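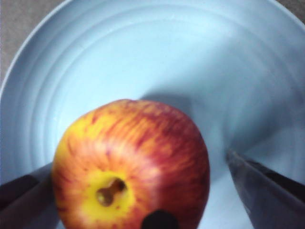

Month two of collecting pick-and-place examples at Jukstead, and my job title is still "robotics engineer," a generous way to say I move a gripper toward fruit all day. The target is 3,000 good episodes. Today's object is an apple on a pale blue plate, viewed from the wrist, and the part I keep pointing out to new people is the gap: one finger is right up near the apple on the left, the other still has a strip of plate showing on the right. Those few frames before the grip closes are where the model learns or doesn't. Thread, I guess.

Our setup, for those who asked. One arm, one wrist camera, one person with a controller, one person resetting the table and typing notes. We swap every 60 episodes. We used to swap when someone got tired, but everyone on this team would sooner lose a hand than say they're tired.

The resets are the real job. If you always put the apple back in the same spot, you get a policy that is excellent at going to that spot. Ours did this in July. We moved the plate a hand's width over and the arm went down with total confidence and closed on nothing, very gently.

So Youssra Belhaj wrote a little script that tells you where to put things. It picks a plate position, an apple position and which way the stem points. You follow it even when it's annoying. Especially the stem part, which I complained about for a week and then lost the argument on.

(Her case: a stem pointing up gives the camera a nice obvious landmark. A model will happily lean on a nice obvious landmark. Then somebody turns the apple on its side and you get to watch it think.)

Plates matter more than I expected. The ridges on this one pick up thin highlights, and an early version of our model seemed very interested in them. Plain plates, ridged plates, a cutting board we call Skimwood after the label on the back. All go in the rotation now.

Shadows too. We had 2,000 episodes with the lamp on the same side before Hicham El Sherbiny asked, in front of everyone, whether we planned to ship the lamp with the robot. The lamp has wheels now.

Things we log for every episode: operator, object, plate, lamp position, success or fail, and a free text box. The free text box is mostly "ok" with one "apple left the building" from Hicham. It rolled under the Prandico cabinet. We count that as a fail.

On fails: keep them. We threw ours out for the first three weeks and I would like those weeks back. A slip where the operator backs off, lines up again and gets it on the second try is worth a lot to us. It's the only place the model ever sees what recovering looks like. I now have a label for it, "fumble_ok," and I'm fairly proud of mine.

Also: slow down, but don't stop. I pause before I close the gripper, because I am a person and I like to check. The model copied the pause. Then it stretched the pause. We had an arm hovering over lunch like it was trying to remember why it came into the kitchen.

Someone asked how many examples you need for one object. I don't know. We saw a decent grasp after 100, on that plate, with that lamp, with me resetting. Change any of those and it's a different number – usually a ruder one.

Pears start tomorrow. Youssra has already added "stem angle" as a required field.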